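Can a Robot Open the Door for You?

Think about the last time you opened a door. You put your hand on the handle, you turned it, and you walked through. Maybe you were also eating an apple. For you it is easy, but for a robot it is one of the hardest jobs in the house.

First, the robot must find the handle. Handles can be round, long, shiny or very small. Then it must hold the handle well. If it holds too softly, the fingers slip. If it holds too hard, something can break. And when the door begins to move, the robot must move together with it, or it will bump into the door with its own body!

How does a robot learn all this? Many robots practice first inside a computer. The computer draws a house with walls, floors and doors, a little like in a video game. In this pretend house, a robot can try a door 300 times and no real glass gets broken.

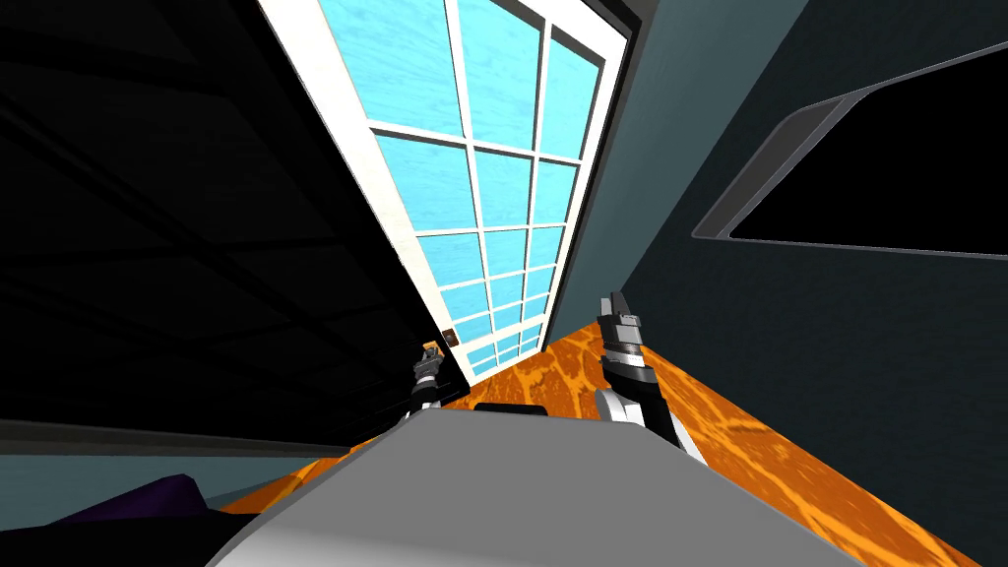

A computer-made robot with its two arms reaching toward a glass door. The small brown handle is near the left gripper.

A gripper is the hand of a robot. Your hand has four fingers and a thumb, and your skin feels if a thing is cold, wet or slippery. Many grippers have only two fingers and feel very little. So the robot has to use its cameras a lot, and cameras can make mistakes with glass, which lets the light go through.

After the practice comes the real door. Real doors are full of surprises – one is heavy, one is sticky, one closes by itself. A robot that did well in the computer can still fail in a real kitchen, and then the engineers must change something and try again.

So, can machines do our chores yet? Some of them, yes. There are robots that vacuum the floor, and a dishwasher is also a machine that helps us. But folding shirts, cleaning up toys and going from room to room through closed doors are still difficult for them.

Try it at home: put on thick mittens and open a door using only your thumb and one finger. Was it slow?

Written by Fiifi Dramani, May 2018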